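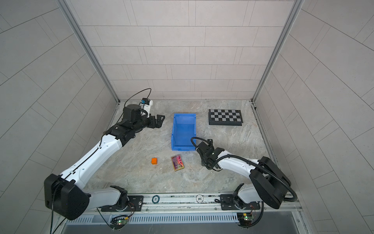 # Dresar bin set

Dresar is a set of hand-guided recordings for two-arm pick and place into a blue parts bin. An operator moves a pair of leader arms and the arms in the cell copy them. There are 1627 episodes, all recorded in the Urquijo cell.

## Views

Each episode has one fixed view of the cell and 2 wrist views. The wrist views are stored separately as `wrist_left` and `wrist_right`. 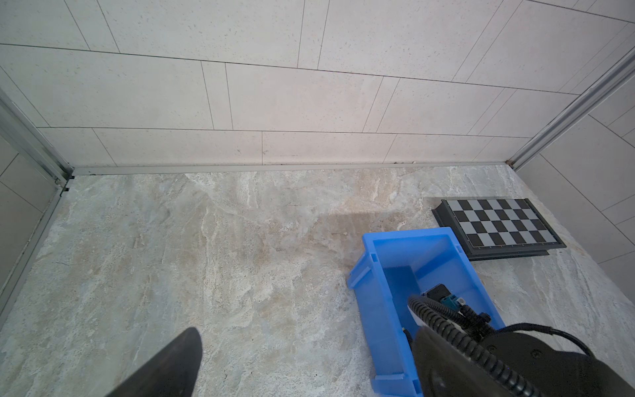
*Photo: Rodrigo Montoya / Vendik*

The checkerboard stays in the cell during recording. Don't use it as a task object. Arms often block part of the bin in the wrist views, so check the fixed view before you drop an episode.

## Files

- `episodes/`: joint positions, gripper commands and video
- `splits/`: train and test lists
- `notes.csv`: operator remarks, one row per episode

Longer episodes are cut at 3000 steps. Load them with Barby:

```
barby load dresar --split train
```

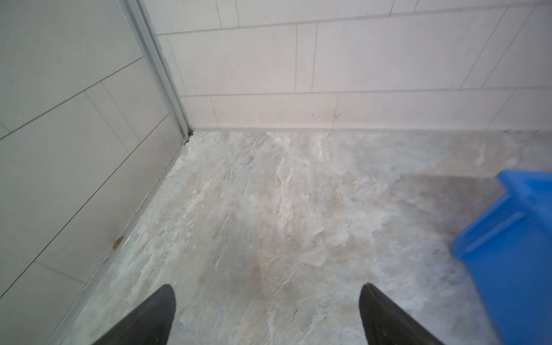

Last changed: 15 December 2022

## Known problems

- Fast wrist moves blur the video.
- Episode 3161 has no left gripper commands. IDs have gaps, so this is not a count.
- Failed grasps are kept and marked `retry` in the notes.

Send fixes to Rodrigo Montoya.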